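Swapping the floors, keeping the grasps

I promised in March that I would write up the background randomisation runs once they were finished. They finished last week, so this is that post. It is mostly for the people who asked about the numbers, and partly for me, so that I can find them again.

The question was a small one. We train two-armed picking policies in simulation. Each arm picks up an item of produce from the floor and puts it in a container. The policy sees only camera images and the joint readings. For a long time we had trained everything in one room, with one floor texture, and varied only where the objects started. The policies did well in that room and badly everywhere else. Everyone who works on this knows the usual answer, which is to randomise the look of the room. What I wanted to know was which part of the look matters, because randomising everything makes training slow and I have a limited share of the cluster at Undcombe.

So I split the look of the room into four things that could be switched on and off separately:

Floor material (stone, wood, tile, carpet)
Flat clutter on the floor, such as rugs and plates, which the arms work over but never have to touch
Furniture near the edges of the view
Lighting direction and strength

Each setting got 3000 training demonstrations, all generated by replaying the same set of grasps with different scenery. This is the part of the method I am happiest with. The arm movements are identical across settings, down to the joint angle, so any difference in the trained policy comes from what it saw. Cosmin Radu wrote the replay tool two years ago for something else and had more or less forgotten about it. I changed perhaps a dozen lines.

The test set was 244 scenes that none of the policies had seen. I made them by hand, which took far too long, and I kept them fixed throughout. A trial counts as a success if both items end up in the container and neither has been dropped on the way. I did not give half marks for one item. I tried that early on and it made weak policies look better than they were, as one arm would often do its job while the other waved about over nothing.

Now the results, in order of how much they surprised me.

Lighting did almost nothing. I expected it to be the biggest single factor, and in my notes from before the runs I have written "lighting first, obviously". With only the lighting randomised, the policy did no better on the test scenes than the plain one. I checked that the lights were really changing. They were. My guess is that the renderer's shadows are soft enough that moving the lamp doesn't change the picture much from the camera's height. With a harder light source it might be different, and I have not tried that.

Furniture at the edges helped a little. Without it, the policy seemed to use the furniture as a landmark. If you trained it with a cabinet on the left and then took the cabinet away, the left arm would start its reach slightly too wide. Moving the furniture around during training cured this.

Floor material helped more, as you would expect, but it was uneven. Stone and tile were close to interchangeable. A policy trained on tile coped with marble without trouble. Carpet was the odd one out, and a policy that had never seen carpet was poor on it. I think this is down to fine texture at the scale of the object's outline, which makes it harder to see where a potato stops and the floor starts.

Flat clutter was the one that mattered. Randomising the rugs and plates, and nothing else, gave a bigger gain than the other three put together. I did not believe this and ran it again with a different seed, then asked Anastasia Tsakiris to run it on her own machine from a clean copy of the code. She got the same order, with slightly lower scores all round, which we traced to a rounding difference in the image scaling.

I spent most of a week looking at failures to understand why. The plain policy, trained on bare floor, has learned a shortcut: anything that isn't floor is something to pick up. Put a decorated plate down and the gripper goes for the pattern on it. It closes on nothing, lifts, and carries nothing to the container very confidently. Rugs cause a different fault. The gripper goes to the right object but stops too high, and I believe the strong pattern upsets whatever sense of depth the network has put together from the texture.

The worst case is a busy rug under one arm and a patterned plate under the other. The plain policy fails on these nearly every time, with each arm failing in its own way. The policy trained with clutter mostly ignores both.
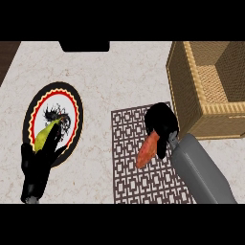 What it does still get wrong is long, tapering items. Bananas, carrots, sweet potatoes and so on are often gripped nearer one end than the middle. That is fine for the grasp itself, but the item then hangs at an angle, and if the container has a high rim the loose end can catch on it. I counted these separately from the other failures. They are spread evenly over all the settings, so scenery has nothing to do with it. The fault is in the original demonstrations, where the grasp point was chosen by a rule I wrote myself, and the rule takes the closest graspable part and stops there. I have a fix half done. It looks at the long axis of the object and prefers the middle third. It will mean generating all the demonstrations again, so it has to wait until the queue is shorter.

There are a few things I would do differently.

I should have had more than one camera height. Everything here is seen from high up, looking down at the floor, and I can't say whether the clutter result would hold from a lower view, where rugs flatten out to thin strips and hardly show.

I should have kept a log of which rug texture went with which trial. I kept the random seed, which in theory is enough to get it back, but I updated the texture library halfway through and the seeds before that point no longer give the same rugs. The scores stand. I just can't break them down by pattern for the first batch, and two people have already asked me to.

I also used the same four arm starting poses throughout. Anastasia thinks this is a bigger problem than I do. Her argument is that the policy might be leaning on the starting pose to guess which side the longer reach will be, and that the clutter training only hides this. I have a short run going now with random starts to see.

As for the real arms, the answer for now is that I don't know. The bench at Jilberg is booked until the next group is done with it. Cosmin has offered to try the clutter policy on his own set-up, which has a plain grey floor and not much else, so we would have to buy a couple of cheap rugs. He has a budget code for "consumables" and is fairly sure a rug doesn't count.

If you want to repeat any of this, the order I would go in is clutter first, then floor material with carpet included from the start, then furniture. Leave lighting until last unless your renderer casts hard shadows. Use a fixed test set and don't look at it too often. I looked at mine more than I should have, and I have a second one, smaller, that I am keeping closed until the new grasp rule is in.

The config files are in the usual place, in the folder called floors_v3. Ignore floors_v2, which has the lighting switch wired up backwards.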